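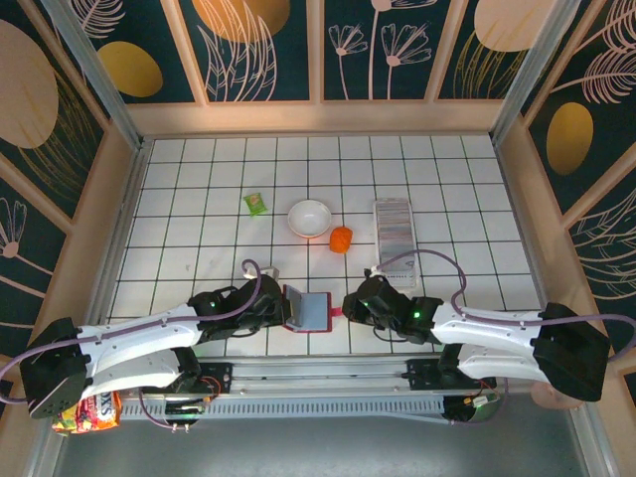

November, evening

Second review of the mentoring schedule at Seledholm finished at 4:40. The deputy heads now have a fixed slot of 80 minutes every other week with their mentor principal. The earlier draft had them meeting "as needed," and the logs from the spring show what that produced: long gaps, then two sessions crammed in before the report was due. I have written the fixed slot into the handbook, section 2, and taken out the optional wording.

Classroom observation forms. The current version has 8 indicators on a four-point scale. Inter-rater agreement is acceptable on the first five and poor on the rest. "Climate of expectation" is the worst. Two observers in the same lesson gave it a 1 and a 4, and both wrote sensible notes in support. I think the indicator is measuring two separate things (what the teacher says to students about the work, and what work is set). Split it or drop it. I lean toward splitting, but then the form runs to a second page and the principals will stop filling in the comments box.

Hanan Awwad called at lunch about the Fleltine schools. She wants them to join in the January intake. My position has not changed. They have no release time budgeted for deputies, and a deputy who teaches a full load can't shadow a principal in another building. She said the district would find cover. I asked for it in writing, with the hours per week and the name of the budget line. She was polite about it. I was probably short with her, as I had the Geagea spreadsheet open at the same time and was only half listening for the first few minutes. Must call back tomorrow and go through the cover question properly.

Geagea spreadsheet: attendance at the workshops is recorded by session, but the payments are recorded by participant, and the participant IDs were retyped by hand at some point in September. Found duplicates where a zero had been entered as the letter O. Corrected those and locked the column. The total now reconciles at 130 hours of delivered training. It is lower than the figure I gave in the October update, so a correction has to go out. One paragraph, no adjectives.

Read half of the Prarolent evaluation on the train. Their design compares schools that applied and were accepted with schools that never applied, so the motivation of the principal is mixed in with the effect of the program. They admit this in a footnote. The section on coaching is better. They recorded what coaches asked in each conversation and coded it, and the coaches who asked about one specific lesson got more follow-through than those who asked about goals in general. The coding sheet is in the appendix and is short enough to borrow. Want to try it with our mentors, if they agree to be recorded. Consent form needed first. Check whether the old one covers audio.

Budget for substitutes is still open. The line assumes half days, and the sub agency bills full days for anything past noon. Moving the mentor slot to the morning would fix it, except that mornings are when principals deal with late buses and absent staff. Left it unresolved.

To do:
Send corrected hours.
Draft split indicator, both versions.
Call Hanan before ten.
Ask for the agency's rate sheet again.

Tired. Soup, then bed. The handbook can have its table of contents fixed in the morning.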